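February
Posted by Irina Olteanu

Dear friends at Clondier,

Thank you again for your patience over the holidays, when half of us were down with the flu and the other half were moving boxes into the Prinlow office. I promised you a proper account of the bedding work, so put the kettle on, it's a long one!

We now have 2,508 demonstrations of folding and straightening, all done by hand with the paired grippers, against the 300 we had when I last wrote. They come from 19 homes, and I can't say enough about the families who let us fuss over their beds. Going into real bedrooms was your suggestion (I grumbled about the travel, I know), and I'm very glad you pushed. Our practice bed had one plain sheet on it for most of the fall, and the arm got terribly used to it. 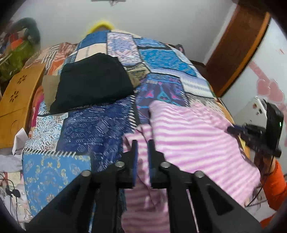

Fleece has been the slow one. It stretches a little when you pinch it, and if you pull too soon you get a long drooping corner and have to start over. What helped was asking people to close the fingers, wait a beat, and only then lift. We put that in the instructions for the last seven homes, and the demonstrations from those are much easier to learn from. Working in pairs is still a bit of a dance, with one person on each side of the bed calling out when they're ready.

Busy patterns are my other worry. The Salehi model, the one we trained before the holidays, did fine on plain covers and then lost the blanket's edge whenever there was a patchwork underneath. We're retraining with more quilts in the mix and I'd like to show you the results in person.

On money, we're a little under on equipment and a little over on gas and parking. I'd like to move the difference across, if you're agreeable. Next up is pillowcases, which I have been putting off.

Warmly,
Irina

Comments

Ullatis team: Fine by us on the parking. Could we see the fleece instructions?

Irina Olteanu: Of course, sending them this afternoon!

D.: My mother would like you to do her fitted sheets.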